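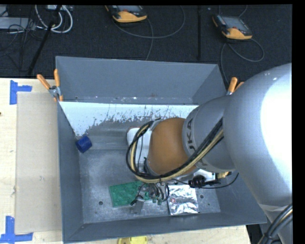 Jun 14, 2018
Posted by the fares desk, Virkside workshop

Second day with the Sorum export. Notes are mostly for me, but please correct them if you see something wrong.

The question is still the same one: why does our trip calculator show a lower total than the passenger pays in the end? We had 3,649 bookings in the file when I opened it this morning. I removed the ones with a changed flight, and also the ones paid partly with points, and then I took only return trips with one checked bag. It leaves 357. That is a small group, but I prefer it small and clean.

First finding. Sorum counts the bag fee per direction, and our calculator counts it per booking. I suspected this already last week but I had no proof. In the sample, almost 30 bookings have a difference which is exactly one bag fee, no more and no less. These are all made through the Clodgate page, where the passenger chooses the bag after the seat. When the bag is chosen before the seat, the total is right. So the order of the steps matters, and it should not.

Second finding, less sure. The seat fee is shown without tax on the first screen and with tax on the last screen. On a short route you hardly notice it. On the longer ones with a connection in Sison it is enough that a person would feel cheated, I think. I tried the same route three times, with an aisle seat, a window seat and no seat chosen. With no seat chosen the two screens agree. I want to repeat it from another computer before I write to anybody, as my browser remembers old prices and I have been fooled by this before.

What I did about the bag fee: I changed the rule in our test copy so it reads the fee from each flight leg and adds them. Then I ran the 357 again. Most of them now match to the penny. The ones which do not match are of two kinds. Some have a connection where the second leg is flown by a partner, and the partner does not charge for the bag again. My new rule charges it twice, so now we are too high instead of too low. The other kind I don't understand yet. They look quite ordinary — one adult, one bag, no seat — and the difference is a few pence. It could be rounding in the currency step.

For the partner legs I see two ways. Either we keep a table of who charges what, and somebody must keep it fresh, or we read the bag line from the fare rules text, which is written differently by every airline. I made a start on the table. It is boring work but it is easy to check. I have marked in yellow the rows where I guessed.

A note about dates, so we don't lose an hour on it again: the fee depends on the day of booking AND on the day of travel. If the ticket was bought before the change, the old fee stays, also when the flight is much later. The export has both dates but the column names are misleading. "Issue" is the booking. "Start" is the first flight, and it is in local time.

Still to do:
— repeat the seat fee test on the other computer
— finish the partner table, at least for everything that goes through Sison
— look at the rounding ones by hand, starting with those paid in euro
— ask Clodgate if they can send us the order of the steps together with the booking

The test copy is saved under the June folder. Please do not run the old script on it, it writes over the bag column without asking.

We use cookies to remember your settings and to see how the site is used. By continuing to browse you agree to this. Accept | Read more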